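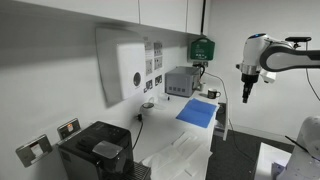 Jernville, 2022-02-02

Workplace Safety, handout 4: First aid provision in small premises
Tutor: Natanael Moura

Reading for this session: chapter 6 of the course book, up to the section on travelling staff.

Where the box goes

A first aid box should be on a wall, at a height most adults can reach, and near a place to wash hands. Green with a white symbol is the usual marking. Staff should be able to get to it without asking for a key. A box kept in a manager's office fails this test as soon as the office is locked.

Signs and instructions

Pictograms work better than long text when people are in a hurry or do not share a first language. Put them at eye level. Take down old sheets when new ones go up.

Contents

There is no single list that suits every workplace. Start from the risk assessment. A kitchen needs more burn dressings and blue plasters, a joinery shop more large dressings and eye wash. Tablets and creams are left out. Check expiry dates on sterile items and write down who checked.

Case: the Atby depot

The depot has 12 staff on two shifts. The only trained first aider, Tomos Gittins, worked mornings. In July a packer cut her hand in the evening and it took around 10 minutes to find the box, which had been moved during painting. The wound was minor. The report asked for a second trained person and a fixed place for the box.

For discussion

Who should be told when a box is moved? How would you cover holidays and sickness on the evening shift?

Written task

Draw a floor plan of a workplace you know and mark the first aid points. Add a page on what you would change. Hand in to the Koster room before the next session.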